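Review: the Trundetti hand-held gripper, tried at the Stototska open day
10 Sep 2023

Three stars, and one of those is for the soup.

Stototska had thrown its doors open to anyone curious about teaching robots to do housework, and as I've been losing an argument with my own airing cupboard since April, I went. The ticket was free. The car park was not.

The main hall was what you'd expect if you've been to one of these. Wovedeck had the big stand, with a wheeled thing that carried a tray from one end of a carpet to the other and then thought about it for a while. There was a talk on joints, which I missed the start of and most of the middle. The Trundetti table was at the back near the coats, and it was the only place where a visitor could pick something up without being asked to put it down again.

What you pick up is a gripper on a handle, one for each hand. Squeeze and the fingers close. A camera rides along on top and records what you do, and the idea is that a robot will later learn to fold from all this, having watched enough people do it. I asked how many people was enough and was told it depended on the shirt.

I was given a tea towel. My first fold took three goes and came out looking like a map put away by somebody in a temper. My second was better. By the time the queue behind me had started breathing audibly I could pick up a corner on purpose and let go of it where I wanted, and I don't say that about many gadgets.

The good parts first. The fingers grip thin cloth far better than I'd feared, the squeeze is light, and there's very little play in it. You get the hang of it faster than chopsticks, slower than barbecue tongs.

The less good. It is heavy on the wrist. After ten minutes my right hand was asking questions. The discs on either side make the thing wide, so two grippers working close together bump like trolleys in a supermarket aisle, and I'd no idea how to turn a sleeve the right way out without cheating with my little finger. The handle is also plainly meant for someone with bigger hands than mine, and only one size was on offer.

Kyung-hwa Hwang, who was running the table, was patient about all of this and didn't laugh at the tea towel. She told me the folding is the easy bit and the trouble is everything that comes before: finding the edge, getting hold of one layer and not two, working on a soft bed instead of a nice flat table. She'd know. I watched her get a tea towel into quarters in the time it took me to find a hem.

The Pētersons stand opposite was giving out pens. Mine has stopped working.

Would I have a pair at home? No, I have hands. Would I go back next year and have another go? Yes, and I'd wear a looser watch strap. If you do go, get to the Trundetti table before lunch, and take the stairs, as the lift was full of Wovedeck.

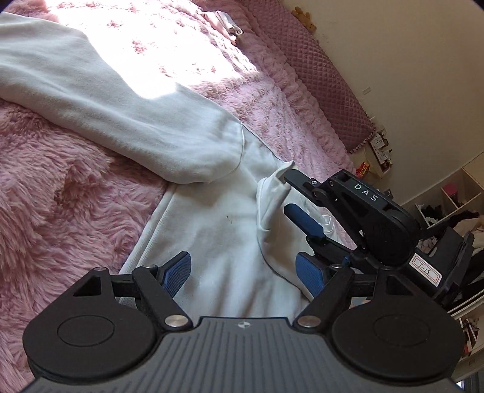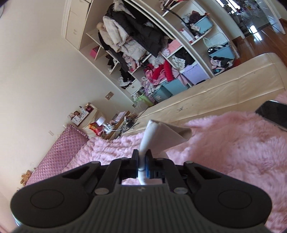 Grippers at work in a bedroom, with the pink blanket. The white sweatshirt is in the first picture.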